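Bought in October, used every morning since. The Skumier cereal keeper is a tall clear tub with a flip lid, sold in a pair by Lozano, and it's meant to replace the cardboard box your cereal comes in. I bought one pair, used one tub and left the second in its wrapping for the first fortnight so I had the ordinary box to compare it with.

## What you get

Two tubs, two lids, a sheet of stick-on labels and a small measuring cup that clips over the lid. The tub is 22 cm tall and 10 cm across at the base, so it goes in a normal cupboard with room above it. The lid has a rubbery seal and a flap at one end for pouring. The instructions are one side of paper and you won't need them.

## Pouring

Good. The flap opens wide enough for hoops and flakes without jamming, and the flow is easy to control once you've tipped it a few times. Shredded wheat of the bigger sort won't go through, so for that you take the whole lid off. My older one can manage it by himself, which he never could with a full box.

The measuring cup is less useful. It falls off if you put the tub down hard, and after a week it went in the drawer with the spare batteries.

## Keeping things crisp

I filled the tub from a new bag and left the rest in its own box with the bag rolled down and a peg on it. At 14 days the tub was still crisp. The pegged bag was fine for the first week and soft by the end of the second. I also tried the bag in the box with no peg, as most people in this house leave it, and that was stale in four days. The peg cost nothing and did half the job, so bear that in mind before you spend the money.

## Cleaning

The tub goes in the dishwasher, top rack. The seal has to come out and be washed by hand - it traps sugar dust in the groove and is fiddly to get back in the right way round. Mine has a slight orange tint now from the sugary stuff. It doesn't smell.

## The labels

This is my main complaint. The labels are blank strips with room for a name and a date and nothing else. When you tip cereal into a tub you lose everything printed on the side of the packet, and in our house that matters, as my niece can't have wheat. On the Kellogg's boxes we get, the ingredients take up most of the side panel and the allergen line is in bold capitals at the bottom. 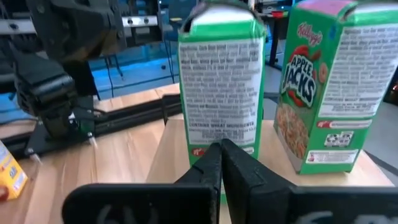 Rocío Quiroga wrote in after I mentioned the tubs in last month's post: I cut the ingredients panel off the packet and tape it to the back of the tub, facing the wall. It takes a minute and nobody has to remember what went in. I do the same with flour and stock cubes, and I wash the tub between different cereals even when it looks clean.

I've done this since and it works. Use wide tape along all four edges or it peels in the dishwasher. Skumier could sort it out with a clear sleeve on the back, and the Skondus tubs my sister has do come with one, though their lids are stiff and she's cracked two.

## Size

The tub doesn't hold a whole family-size packet. There is always a bit left in the bag, and you end up storing the box as well as the tub until you've eaten down far enough to top it up. If you only buy standard packets it's fine. Lilutness make a bigger one with the same sort of flap, but it was too tall for our shelf.

## Worth it?

For plain cereal in a house that eats it slowly, yes. If a packet is gone in three or four days, stick with a peg. I've kept both tubs - one for hoops, one for oats - and the wheat one now lives on a different shelf with its panel taped on the back.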